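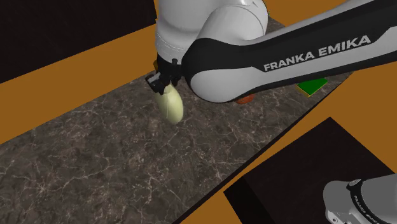 Brenda Olivares thinks I should have asked about the knee first, and she told me so before I'd even sat down. Everybody asks about the knee, she said, so get it over with and then we can talk football. So I did. It's fine! She had the brace off in October and has been taking full reps at left guard for the Kudarard women's team ever since.

I've wanted to do this one for ages, mostly because I never get to write about guards. You cover a team for a whole season and the line comes up when there's a sack or a holding call, and that's pretty much it. Olivares laughed when I told her that. "My mom still watches the quarterback," she said. "I'm right there in front of her, Mom. Look down a little."

She came to the position sideways. She played soccer all through school, then threw shot put, and only tried football when Madalena Caldeira talked her into an open practice. They put her at tight end for one afternoon. "I dropped everything," she said. "I dropped one that hit me in both hands and the face mask. Coach Barrientos walked over and just moved me two spots in."

Cristóbal Barrientos remembers it a bit differently (he says she caught one). He was pulling on his jacket to leave when I grabbed him in the hallway, but he stayed long enough to talk about her feet. "She doesn't cross over when she pulls," he told me. "I've got players with ten years in who still cross over."

The game that people bring up is the one at Manole, the long drive in the fourth quarter, 10 running plays in a row. I asked what the huddle was like.

"Quiet. We were too tired to talk. Pao-chu Tam was at center and she'd just hold up a fist if she wanted the double team. I think we ran the same play six of those times."

Did the defense know?

"Oh, they were calling it out! The linebacker was pointing right at the gap. I kind of liked that."

There were 700 people in the stands that night, which for this league is a real crowd, and you could hear them from the parking lot, where I was late, looking for my pass.

She's up early for weights, works a full shift, and is on the practice field by 7 p.m. Next up is Bevia at home, and their nose tackle is a handful. Olivares has been watching her on film all week and wouldn't tell me what she's seen. "Ask me after," she said, and went to get taped.

60 shares | 10 comments

Related
Bevia's front four, ranked by how much trouble they cause
Pao-chu Tam on snapping in the rain
Kicker battle still open at Manole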